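Gallery: Paper and Tape on the Long Table

I was told a table covered in brown paper and ruled off with blue tape would change how we use the room. People say that about a lot of things. I had heard the same about the pegboard, and the pegboard holds one pair of scissors and a calendar from March.

The idea reached us through a Prondmont workshop handout, which shows a table divided into a grid, each thing sitting in its own square, everything looking calm. The handout calls it a "working surface." I call it a table with tape on it. But I said I would give it a fair try and keep notes, so the notes run along with the gallery, a few lines to each part of the job. Click through at your own pace.

The paper

Plain brown, off a roll. Jakulley sells one that is supposed to be made for tables. I compared it with the roll we use for wrapping parcels and could not find the difference, apart from the price. It covers scratches, I'll give it that. It also hides pencils until you lean on them.

Getting it flat is the part the handout skips. Paper that has lived on a roll wants to go back to being a roll. We weighted the ends overnight with books and it still curled a little in the morning.

The tape

Blue, the painter's kind. The claim is that it lifts off clean. Off a wall, sure. Off paper it takes the top layer of the paper with it, so if you put a line in the wrong place, you are going to be looking at a fuzzy stripe for as long as you keep that sheet. I put one in the wrong place.

Getting the lines straight

I doubt anyone has ever done this by eye and been pleased. The first go took us 57 minutes, which I wrote down because the handout says "moments." Long runs of tape drift. You start square to the edge, and by the far side you are somewhere else. After the second strip I stopped caring very much, and I can report that a slightly crooked line works about as well as a straight one. It just bothers visitors.

Gaps are the other thing. Tape tears where it wants to, and a patched line never quite meets itself. Zillon makes a dispenser for this. I haven't tried it and don't plan to.

What the squares are for

Ask three people and you get three answers. The handout says each square gets a "home object." Someone at our end thought it was for measuring. My own guess is that a line on a table makes people put things down more carefully for the first few days, and then it turns into decoration. We had a mug across two squares by lunchtime.

In fairness, it does help when you want to put something back where it was. "Just left of the middle line, below the top one" is easier to follow than "over there a bit." I didn't expect to use that and I have used it most days.

The cup

Clear plastic, the sort you get a cold drink in, with a printed wrap-around label. I had no faith in it as a container. It weighs nothing, and anything heavier than a paper clip ought to tip it. So far it has stayed up more often than I predicted, although I would still take a jam jar over it any day. The label is good for one thing, which is that you can find the cup. Clear plastic on brown paper disappears otherwise, at least to my eyes at 4 in the afternoon.

The ball

A tennis ball is a silly thing to keep on a table. It rolls, and tape does not stop it, whatever you may have read. The Paulík catalog lists a ball stand, item 648, and I looked at the picture of it for a long time trying to see what it did that a cup doesn't. I think it's a cup.

My objection to the cup was that the ball would be too wide to drop in, or that it would go in and stick. Some cups are fine and some aren't, and the only way to know is to hold a ball over the rim and see how much of it goes down.
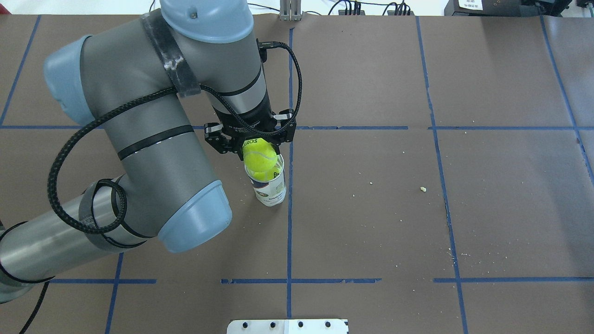 If it sits too high, the whole business gets top-heavy and you're better off with a bowl. If it goes down too far, you'll be turning the cup over and thumping it. I would try it with the cup you already have before ordering anything with an item number.

Keep the cup near the middle, too. The handout has it in a corner square, and a corner is where elbows go.

Taking it up again

Peel slowly, they say. I peeled slowly on one strip and fast on the next, and the paper came away looking equally bad both times. My advice is to leave the tape alone and roll the whole sheet up with the lines still on it. A used sheet can go down again once, maybe twice, if you aren't fussy about creases.

Would I do it again

Probably, and I'm a bit annoyed about it. I don't believe in home objects and I still think "working surface" is a way of charging more for a table. The paper stays for now. The fuzzy stripe stays as well, under a stack of envelopes.

Comments on this gallery are closed after 103 replies, most of them about the pegboard.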